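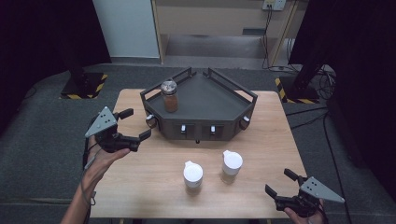 Spice dispenser on a wood-grain top: jar seating and cup lids

Grovberg wrote:
Posted 23 April 2022
Second-hand unit, dark grey, angular housing, no manual. Jar of something brown goes on the top left. I measure into white cups with white lids. Two questions. Does the jar need to be full for an even dose, and do the lids stay on for storage?

Feltis wrote:
Half full is enough. I ran 300 g of ground cumin through mine in March and the dose held until the last 24 g. Below that it came out short. Keep the metal lid on the jar, as ground spice cakes quickly near a kettle.

Leemans wrote:
Disagree on half full. Coarse spice bridges over the outlet whatever the level. Tap the jar, then dose. Lids on for storage, yes, but let the cups dry fully after washing.

Grovberg wrote:
Thanks both. Mine sits on a pale table with a strong grain, and I would like to keep it that way. Turmeric is the worry.
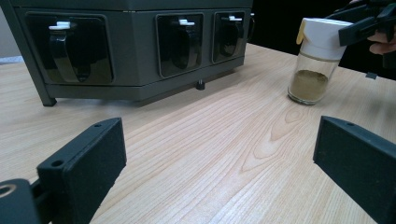 The top has an oval knot in it and I suspect powder would settle there first. Would oil be enough, or does it need lacquer?

Otton wrote:
Hard wax oil, 2 coats. Wipe spills dry before any water goes near them.

Leemans wrote:
Oil will not stop turmeric — lacquer might. A tray costs less than either.

Otton wrote:
Mine has had oil only for years, with one faint mark. Elaheh Pakzad's finishing notes, linked in post 2,247, say the same.

Grovberg wrote:
Tray ordered. Will test the oil on the underside first.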